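A New Way to Do the Halvorsen Coast

Good news for anyone who's been eyeing the Halvorsen coast but didn't fancy the drive. The night ferry to Ustby is back for the season, with a new operator and a fare I had to read twice: $57 one way, cabin included. I booked the minute I saw it!

Tomoyo Morikawa, who runs the booking desk in Zurnska, tells me the boat takes 200 passengers and leaves at 9 p.m., getting you in just after breakfast. Bikes go free. Cars don't go at all, so you'll be on foot or on the local bus at the other end (it meets the boat, and the driver takes cards now).
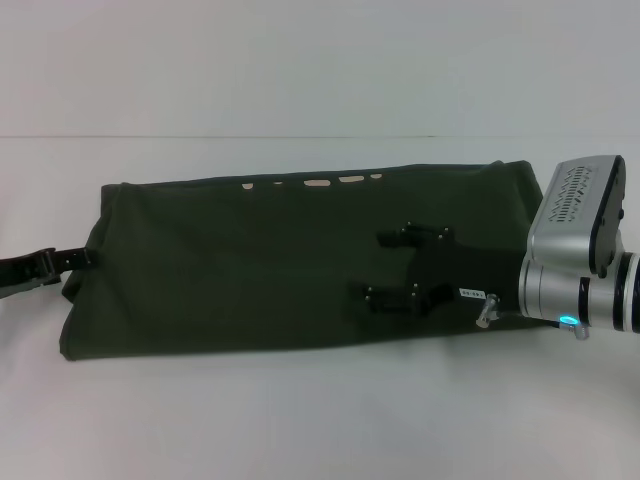

Cabins on the ferry are small — think sleeper train, only with a better window — and there's no checked luggage, so whatever you bring lives on the bunk with you. Leave the hard suitcase at home. A soft-sided canvas bag like the dark green one in the photo is the sort of thing I'd take, long and low with a strap you can grab on the stairs. Dinner is extra, and the fish soup was my favourite meal of the whole trip.

Once you're in Ustby, give yourself two nights. I stayed at the Felon, a former courthouse on the harbour (great name, great showers), where Oisín Mulcahy has just reopened the dining room with 30 seats and a very short menu. 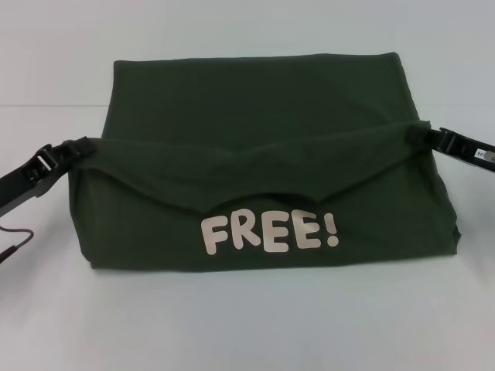
He'll also point you to the lighthouse walk. It's 247 steps to the top and the wind up there is something else, so bring a jumper even in February, when the town is at its warmest. The ferry runs until the end of April, and the weekend sailings are filling fast.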